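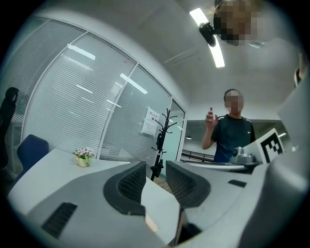 Wudell's Late Bloomers

The gym in Wudell seats 900, and by the middle of February you could not find an open spot on the bleachers. People stood in the doorways. A year ago the same team won 7 games all season, and the loudest thing in the building was the popcorn machine.

So what changed? Start with Nazanin Rahimi, a point guard who plays as if she has somewhere better to be and wants to take everybody with her. She pushes the ball after makes, after misses, after timeouts. Against Salehi she had six assists before the first quarter ended, two of them thrown the length of the floor, and the place went wild!

"I just look up early," Rahimi said. "Somebody's usually running."

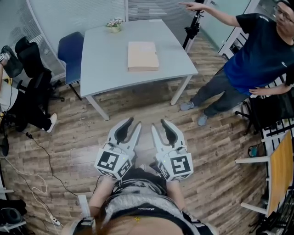 ON THE BENCH

Coach Nicanor Toledo spent last summer rewriting the playbook, and most of what he wrote came out again. What's left is a handful of sets and a lot of freedom — his guards call their own plays in the final two minutes, which took some getting used to.

"I yelled for the first month," Toledo said. "Then I sat down. They were picking better shots than I was."

The bench goes deep, too. In the overtime win at Unen, the reserves scored roughly half the points and took two charges in the last minute.

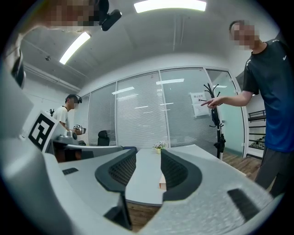 Sornon Comes Next

Sornon has knocked Wudell out of the playoffs six years in a row, and the two meet again in March. Sornon is taller at every position and rebounds like it. Toledo plans to keep running anyway. Tip-off is at 7 p.m., and the doors open an hour early.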